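Hotel Operations, Unit 4: Room Inventory and Overbooking

A property sells room nights, and an unsold night cannot be stored. The Kollov case uses a resort with 164 rooms, of which nine are held out of order in August.

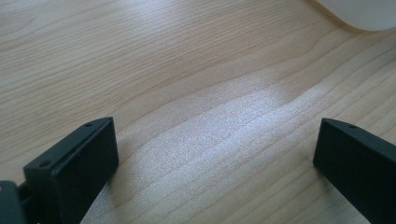

Available inventory is total rooms less out-of-order rooms – 155 here. House-use rooms are deducted next. Kollov assigns two to managers, leaving 153 for sale.

Read the Jodar case before the seminar (Ogundipe, section 2).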